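Section 6: Setting Up Your Rukex Room Dehumidifier

If you have skipped straight to this section, welcome. Most people do. Sections 1 through 5 cover safety, and you will want them later, so keep them somewhere dry.

Before you start

The Rukex has been standing upright in your room for at least 2 hours, or it should have been. The compressor oil needs time to settle after the unit has spent a week on its side in a delivery van, whatever the arrows on the carton said. Go and have lunch.

You will need:
a grounded wall outlet
a flat piece of floor
the drain hose (in the bag taped inside the tank, where it is easy to miss)
a towel

6.1 Choosing a spot

1. Stand the unit on a hard, level floor. Thick carpet lets it lean, and a leaning tank reads full when it isn't.

2. Leave 14 inches of clear space behind the rear grille and on both sides. A curtain counts as an obstruction. So does a cat.

3. Close the windows and any outside doors. With a window open, the Rukex will do its best to dry the entire neighborhood, and the power company will thank you for trying.

4. Keep inside doors open if you want one unit to serve more than one room. Air has to reach the machine somehow, and it won't knock.

CAUTION: Do not use the unit in a shower stall, a sauna or a laundry sink. These were all asked about.
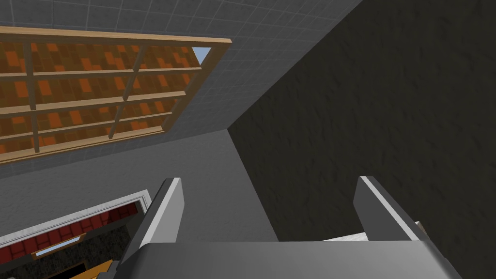
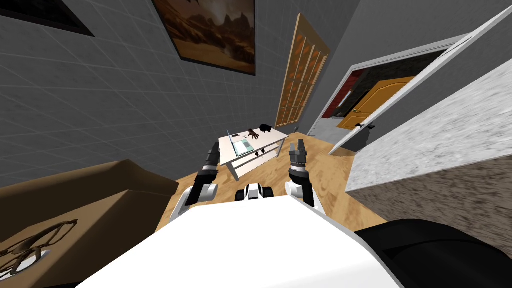 Can I leave the unit running while I'm out?
Set the target humidity first and check that the tank is seated. The unit shuts itself off when the tank is full and stays off until somebody empties it, so for a long trip use the drain hose described in 6.3.

6.2 First start

1. Push the tank in until it clicks. If it does not click, take it out, turn the float the right way up and try again. Pushing harder has been tested extensively by our customers and does not help.

2. Plug the cord directly into the wall. No extension cords, no power strips, no adapter left over from a vacation.

3. Press POWER. The display shows the current humidity after a short wait. The first number is usually nonsense. Let the fan run a while before forming an opinion.

4. Press TARGET until you reach the setting you want. Fifty percent suits most homes. Going lower makes the unit run longer, and your wooden furniture may start to complain.

5. Choose a fan speed. LOW is for sleeping. HIGH is for wet basements and for people who don't mind raising their voice.

NOTE: The compressor takes a few minutes to start after you press POWER. Pressing POWER again during this time starts the wait over. Pressing it a third time does the same thing.

6.3 Continuous draining

1. Switch off and unplug the unit.

2. Remove the rubber plug at the back. Put it in a drawer you will remember.

3. Screw the hose onto the outlet by hand. Pliers will crack the collar, and the Fosummont parts desk already sells plenty of collars (part 774).

4. Run the hose downhill to a floor drain. Water is stubborn about this, and a hose that rises even a little along the way will fill the tank instead.

5. Plug in, switch on, and look at the hose again before bed. This is what the towel is for.

CAUTION: Never run the hose out through a window in freezing weather. A plug of ice in the hose sends everything back indoors.

6.4 Messages on the display

FL: the tank is full, or missing, or in crooked.
DF: defrosting. Leave it alone. It will sort itself out.
CL: clean the filter. Rinse it under lukewarm water and let it dry in the shade. Press RESET afterward or the message will stay up out of spite.
E4: the humidity sensor has stopped reporting. Unplug the unit, wait, plug it back in. If E4 comes back, call the Famora service line at extension 198 and have the serial number ready. It is on the bottom of the unit, so empty the tank before you tip it.

Fadwa Nasr, who revised this section in April, asks that you do not write to her about the beep. The beep can be turned off by holding TARGET and FAN together until it beeps.

Continue to Section 7 for seasonal storage.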